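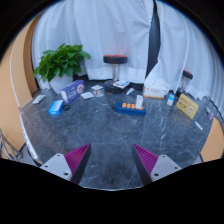

Small boxes and packets all over a dark marble top — is a sorting system really worth buying?

Asked in Home & Storage, Ullorbridge community help

I've got a dark grey marble surface with white veins, and it has become the place where every small packet in the house ends up. Little boxes, cards, a tube of something, packets I can't identify without my glasses. My sister-in-law swears by the Mulen drawer inserts and says I should get a set and be done with it. I looked at the price and I'm not convinced that a plastic divider does anything a shoebox can't do.

What I'd like to know:

Is there any point sorting by type (medicine, stationery, batteries and so on), or does everybody's system fall over in a month like mine did?

Do I keep the boxes? Half of them are mostly air once you've opened them, but then I lose the instructions.

Also, is it bad for the stone to have stuff sitting on it all the time? The man who sealed it told me to keep it clear, but he was also selling me a second coat of sealer, so take that how you like.

No kids at home, one cat. Please don't tell me to make a label for everything. I tried labels in July and ended up with a box labelled "misc" that held the lot.

Colin Heywood

3 answers

Yaowalak Chareonsuk
Marked helpful by 16 people

I'd hold off on the inserts. I bought the Ultix ones, same idea as far as I can tell, and they're sized for things I don't own. A tube goes in diagonally or it doesn't go in. Measure your drawer and your five most annoying packets first, and if three of them won't lie flat in the compartments, leave the thing in the shop.

On sorting by type, I've come around to a cruder split. Things you've used this week, things with an expiry date, and whatever's left. The week pile stays out on a tray, any tray with a bit of a lip so nothing rolls off. The dated things go in one container with the dates facing up. The rest goes in a cupboard, and you'll find you don't go in there much.

For the boxes: keep the carton for anything you swallow, put on your skin or put in your eyes. The dosage and batch details are often on the carton and not on the strip. I don't decant tablets into jars no matter how tidy it looks on other people's shelves. Everything else, flatten the box and recycle it. If you need the instructions, fold the leaflet around the item with a rubber band. I've been meaning to photograph mine instead and have done four.

Your sealer man is half right, I reckon. Dry cardboard sitting on marble isn't going to hurt it. What you want to watch is a leaky tube or a bottle with a wet bottom, and anything acidic, which can etch the polish whether it's sealed or not. Drip some water on a corner and leave it a few minutes. If the stone goes darker underneath, it's soaking in and you can think about resealing. If it just sits there, keep your money.

Severyn Ivanyshyn

Get the inserts. Mine are Hordiienko and they're great, been going for years. If it's out on the bench it's going to stay on the bench, simple as that. I did keep all my boxes for warranty but never needed one.

Reply from Colin Heywood: Years without a cull, or did you have to redo it every so often? That's the bit I don't believe.

Reply from Severyn Ivanyshyn: OK fair, my wife redoes it.

Khrystyna-Mariia Holovko

Agree with most of the first answer but I wouldn't keep the dated things in the kitchen or the bathroom. Too much steam and heat. A bedroom drawer or a hall cupboard is better, up high if the cat's a chewer. Old medicine can go back to the chemist, ours takes it over the counter. Don't flush it.

Batteries shouldn't be rattling around with coins and keys either, and button batteries need to be well out of reach if you ever have grandkids or other little visitors. I put a bit of sticky tape over both sides of the flat ones before they go in the recycling tub.

I'm not sure about the tray. I had one and it was a pile with edges by the end of the fortnight. What has worked a bit better is doing the clear-out when I put the bins out, five minutes, and only the stuff on the bench. I skip it when it's raining.

With the marble, a soft cloth and a drop of pH-neutral cleaner. No vinegar, whatever the internet says.

Reply from Colin Heywood: Did the water test on the back corner. It beaded. Second coat can wait. Still undecided on the tray but I've found two packets of the same cold tablets, so something's been achieved.

Viewed 1,873 times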